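Chapter 3
Closing a Straight Wound on the Practice Pad

What you'll need for this chapter: one synthetic tissue pad, a curved needle with thread attached, a pair of needle drivers (or whatever instruments your lab has set up for you), decent light, and an hour when people will leave you alone.

I learned to sew from my grandmother, on pillowcases, and when I first sat down to close a wound on a pad I figured I had a head start. I did not! Everything I knew about a straight needle worked against me. I pushed when I should have turned, I pulled my thread the way you'd pull it through cotton, and my first stitch ripped out sideways and left a little trench that I had to look at for the rest of the afternoon. I still have that pad. It lives in a drawer with a strip of masking tape on it that says "Wiebke, first try," and I bring it out whenever a class is getting discouraged.

So let's start with the pad itself, before anybody picks up a needle. New students tend to treat it like a sheet of paper, something flat to write on, and it really isn't flat. It folds and creases when you lean on it. It stretches one way and then the other. If you tug on one lip of the wound, the whole area around it comes along for the ride, and when you let go it may not settle back quite where it was. Spend a few minutes just nudging it. Press with closed tips, lift an edge, let it down again. I know this feels like stalling (my students tell me so, loudly), but the folks who skip it are the same ones who tear their first three bites.

Next, look at the wound. For this chapter we're using a single straight cut, wide enough in the middle to gape and narrow at the ends. Find both ends before you plan anything. Then decide where your first stitch is going and where your last one is going, and only then think about the ones in between. Waltraud Nolte, who taught me most of what's in this book, used to make us say it out loud: first, last, middle. I felt silly doing it. I still do it. 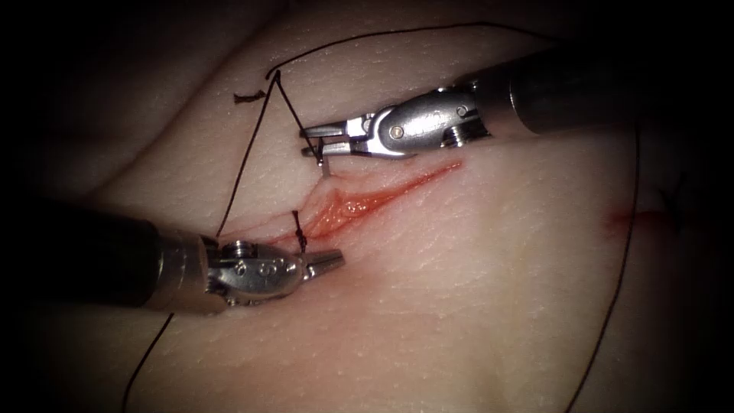
The two hands have different jobs, and it helps to give each of them its job and stick with it for a while. One hand drives the needle. The other one looks after the tissue. It steadies an edge, it offers that edge up to the needle, and a moment later it's waiting on the far side to take the tip as it comes through. When things go wrong in this exercise, I'd look at the helping hand first. It wanders off. You get so interested in the needle that the other instrument ends up parked someplace useless, and then you need it and have to go find it.

Now the bite. A curved needle wants to travel along its own curve, and your whole task is to let it. Bring the tip down so it meets the surface close to a right angle, a little back from the edge of the wound. Then roll. Don't shove! If you shove, the needle cuts a straight path that its own body can't follow, and the hole gets bigger and bigger behind it. Roll your wrist and the tip goes down, across, and up again on the other side, as if it had planned the trip. You'll feel it the first time you get it right, and you'll probably get it wrong on the very next one. Fine. Everybody's second good stitch takes longer than the first.

Where you hold the needle matters too. Grab it too close to the tip and you run out of needle before you've crossed the gap. Grab it way back where the thread joins on and it wobbles, and you can bend it or even snap it. Somewhere past the middle, toward the thread end, is a good place to start, and you'll shift a bit one way or the other as you learn what your own hands like.

A word about edges. The point of a stitch is to bring the two sides together so that they touch along their whole depth. You're not cinching a laundry bag. If the edges pucker up into a ridge, your thread is too tight or your bites are uneven, with one side deep and the other side skimpy. If you can still see down into the wound between stitches, they're too far apart or too loose. Match the two sides: same distance from the edge, same depth. I'd rather see a slow row of matched stitches than a fast row of mixed ones, and so will whoever checks your work.

Thread is where people lose their tempers. It loops around things. It catches on the wrist of an instrument, it lies across the wound right where you want to put the needle, and it curls back on itself the second you look away. My rule is to stop and clear it before each bite, every single time, even when it seems to be out of the way. Pull it through smoothly, in the direction the needle came out, and lay the slack off to one side where you can see it. And leave yourself a tail! I've watched very smart people pull a beautiful first stitch straight through and out the other side.
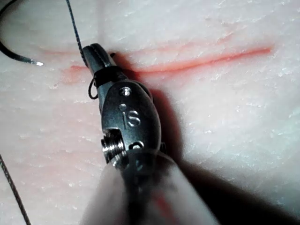
Kai Stüber read an early draft of this chapter and disagreed with me on that last rule. Clearing the thread before every bite breaks up the rhythm, he wrote in the margin, and a beginner who stops that often never learns to feel where the slack is; he'd have them clear it every other bite and put up with a few tangles along the way.

I've thought about that a lot, and he has a point about rhythm. I've kept my rule for this chapter anyway. Once you can close a cut without one snag, try it Kai's way for a session and see which one leaves you less cranky.

Before you go on to Section 3.1, do this warm-up. Use a fresh stretch of pad with no cut in it, and put in a row of single bites, in and out, with no knots at all. Keep them the same width. Then turn the pad around and do a second row coming from the other direction, which will feel terrible. Write down in your notebook which direction was worse and where the needle came up compared to where you meant it to come up. Don't fix the bad ones or pull them out. You'll want them next to you when you start on the real cut, and we'll come back to them in Section 3.4 when we talk about spacing.

Section 3.1 begins with the first stitch, at the end of the wound farthest from your driving hand.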